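Category: Methods / Data collection / Household manipulation
Reading time: 4 min

3.2 Recording the laundry episodes

The laundry set was recorded in July in a ground-floor room at the Revholm site. We chose the washing machine task after the drawer and shelf tasks in Section 3.1 because it asks for both arms, a reach into an enclosed space, and a target that may be partly hidden. The task is easy to state. An item lies in the drum of a front-loading machine with the door open, and a basket stands in front of the machine. The robot must take the item out of the drum and put it in the basket.

All examples were gathered by teleoperation. The operator stood behind the robot and drove both arms with a pair of hand-held controllers, watching the head camera view on a screen. We did not let operators look past the screen at the machine. In early trials they leaned sideways to see into the drum, and the resulting motions depended on information the policy would never receive. Once the screen was the only view, the episodes became slower, but the arm paths agreed better with what the camera recorded.

Each episode begins with the grippers raised in front of the body and open. The operator presses a pedal to start recording and presses it again when the item has been released over the basket and the arms are back in the starting pose. Joint positions, gripper opening and the camera streams are stored together with a shared clock. An episode is stopped by hand if it runs beyond 90 seconds, and it is then marked as a time-out and kept apart from the main set.

We used 13 items in total. Most were ordinary clothes, such as socks, shirts and hand towels, and the rest were soft toys. The toys were added at the suggestion of Zhenhua Zeng, who pointed out that a policy trained only on cloth could learn to close on any loose fold and would have trouble with an object that keeps its shape. A stuffed toy gives way under the fingers but has a definite outside, and a poor grasp tends to push it deeper into the drum. Figure 2 shows the view from the head camera with a toy in place.
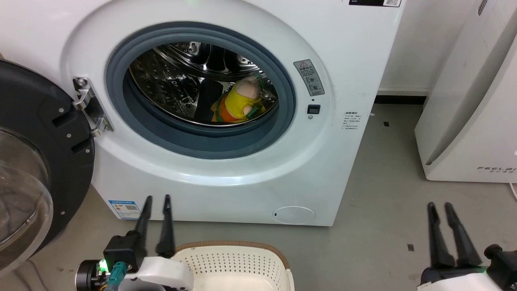
Figure 2. Head camera view in the laundry task. A plush toy lies in the drum, towards the lower right of the opening. Both grippers are in front of the machine, with the basket between them.

Placement inside the drum was varied between episodes. A second person set the item down by hand and turned the drum a little, so that the paddles did not always stand in the same position. We had first planned to use a printed list of positions, but items rolled or slid after being let go, and the list soon had little to do with where they came to rest. The final position was therefore left to chance, and we recorded only whether the item was placed near the front or the back. The basket was also shifted between episodes, always within reach of both arms.

The drum gave more trouble than any other surface in the study. Polished steel throws back light from the room, and small changes in head pose move the bright patches across the image. We considered covering the drum with matt tape and decided against it, as a policy trained in that way would be of little use on an unaltered machine. Instead we recorded part of the set with the ceiling lights on and part with only daylight from the window. The lighting condition is stored with each episode.

The other recurring difficulty was the rubber seal around the opening. A finger that comes in too low catches on it, and the operator may not notice until the wrist begins to lag behind the command. Tymofii Kobzar went through the joint torque records and set a threshold above which an episode is flagged for review. Flagged episodes were watched in full by two of the authors. If the operator backed off, corrected the approach and finished the task, the episode was kept, and the correction was labelled as a separate segment. If the arm was forced past the seal, the episode was dropped.

We kept the corrected episodes because the policy described in Section 4 makes the same kind of error. A model trained only on clean reaches had no example of what to do once a finger touched the seal, and it usually went on pushing. The effect of including these segments is reported in Section 5.1.

After review, the laundry set held 100 accepted episodes for each item. The operators worked in short shifts, and no operator recorded more than one item in a shift. This was done to limit the drift in style that we had seen in the shelf task, where the same person became steadily faster through the morning and began to cut corners near the end of each reach. Some difference between operators remains. One preferred to hold the left arm still and do everything with the right, while the others used whichever arm was closer to the item. We did not correct for this, and operator labels are included so that others can separate the data if they wish.

The set does not cover opening or closing the door, more than one item in the drum, or items that have been through a wash. Wet cloth is heavier and clings to the drum wall, and we expect it to need its own recordings.

Contact: Revholm manipulation group | © The authors | Back to top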